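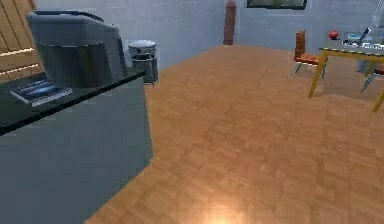 El cierre de Awan

Noviembre

El correo de Stirilton llegó a las cuatro y diez de la tarde. Decía que Awan dejaría de funcionar a final de mes y que los usuarios podían descargar sus datos desde el menú de ajustes. En el menú de ajustes no había ningún botón de descarga. Escribí al soporte y me contestó una respuesta automática que me daba la bienvenida a la red.

Yo llevaba el grupo de Daruvmont desde que el pueblo tuvo buena cobertura. Éramos 2.716 miembros, bastantes más que vecinos, porque se habían apuntado los que se fueron a la ciudad y los hijos de los que se fueron. Se vendían motos, se avisaba de los cortes de agua y se discutía por el ruido del bar de la plaza. De vez en cuando alguien colgaba una foto vieja y preguntaba quién era el de la gorra.

Puse un aviso arriba del todo: «Esto cierra. Guardad lo que queráis guardar». El primer comentario preguntaba a qué hora abría la farmacia.

Estuve varias noches copiando páginas a mano. Abría una conversación, la guardaba y pasaba a la siguiente. A veces me paraba a leer. Encontré la del perro perdido, que tenía 197 respuestas y duró dos inviernos. Encontré también un mensaje de mi padre. Nunca escribía en el grupo, o eso creía yo. Había puesto: «Vendo escalera, casi nueva». Debajo, una mujer preguntaba el precio y él no había contestado.

Busqué la escalera al día siguiente. Seguía en el garaje, detrás de las bicicletas. 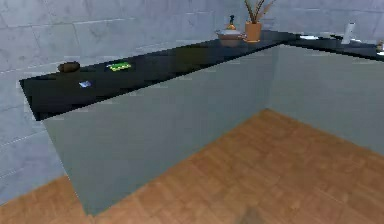
El grupo nuevo

Una parte de la gente se pasó a Handetti. Lo propuso un chico que arreglaba teléfonos y que abrió allí un grupo con el mismo nombre y el mismo escudo. El primer día entramos unos 70. Handetti ordenaba los mensajes según le parecía, así que los cortes de agua salían cuando el agua ya había vuelto.

Me pidieron que lo administrara y dije que no. Luego dije que sí, hasta Navidad.

La última noche de Awan me conecté a las once y media. Había un puntito verde al lado de cada persona conectada y conté pocos. Algunos se despedían. Uno seguía quejándose del bar. Volví al mensaje de la escalera y escribí a la mujer en privado. Le puse que costaba veinte euros, que yo era la hija del vendedor y que perdonara el retraso.

A las doce menos cinco apareció su respuesta.

«¿Llega al techo de un pajar?»

Bajé al garaje con el metro.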